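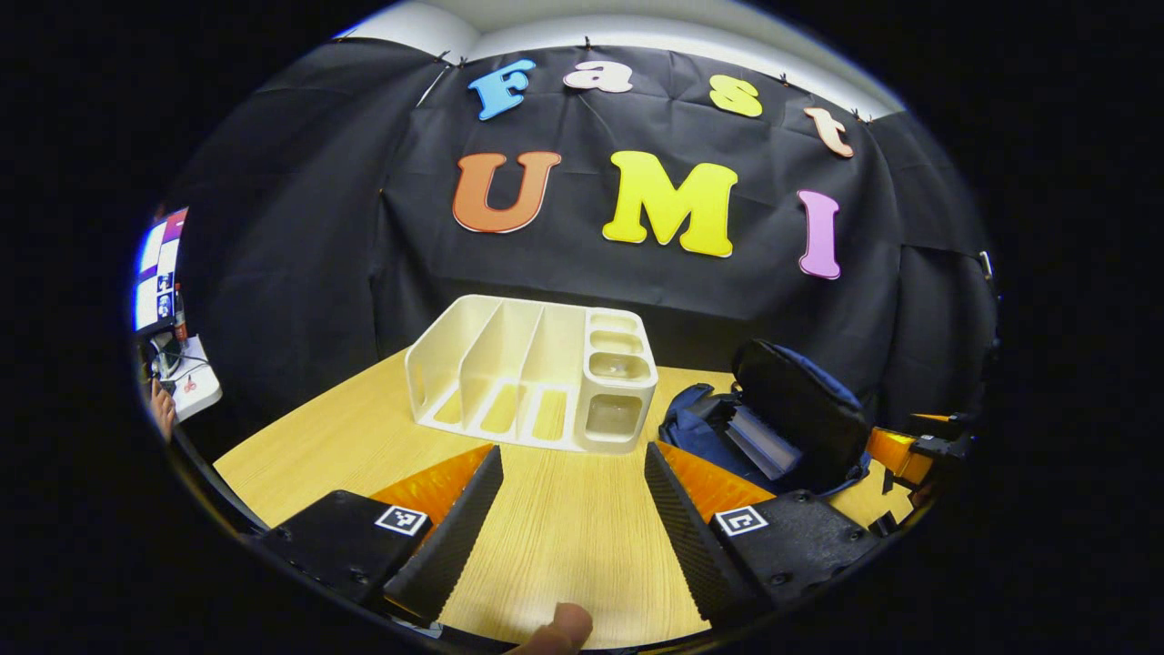
Bench tips for hand-held gripper recording

These are for people recording demonstrations with a hand-held gripper at a table and feeding them to the software afterwards. Most of the trouble we see at Podness shows up in the tracking or the training run, and most of it can be fixed at the bench.

Hang the backdrop first

Plain black cloth keeps moving people and screens out of most of the view. Clip it along the top edge and bring it around both sides of the table. Check for gaps at the seams, as a bright strip of daylight moves about in a wide lens.

Don't pull it perfectly bare, though. The mapping step needs fixed features to find its place. Big cut-out letters in different colours do the job, and so do posters. Once they're up, leave them alone until the whole set is recorded. If one slips, fix it and redo the map.

Keep the finger markers clean

The square markers on either side of the jaws tell the software how wide the gripper is open. Wipe them with a dry cloth. If a corner lifts, replace the whole marker. Glue on the face will spoil detection.

Record the jaws opening and closing fully 3 times at the start of each session. Cloutier, our calibration script, uses that clip to set the limits. Run it again after changing a pad.

Starting positions

Use an organizer with open bays and a soft bag beside it for filing tasks. Shift both between takes by up to 6 centimetres. If they sit in the same spot every time, the model learns the spot and ignores the organizer.

Start with the jaws wide open and the target in view. Keep your fingers low and near the handle.

Glare

A polished or pale tabletop throws back a patch of light. Move the lamp before you touch the exposure setting. Lock the exposure after that, and write the value in the session notes.

Sorting the takes

Brerkis drops any take where tracking is lost. Look at what it drops before recording more. When the losses all come at one end of the table, the backdrop needs more detail there.

We aim for 100 good takes before the first training run. Hold back 3 table layouts for testing and never train on them.

Name folders by task, then layout, then take. The Stosbridge loader reads them in that order and skips anything with a space in the name.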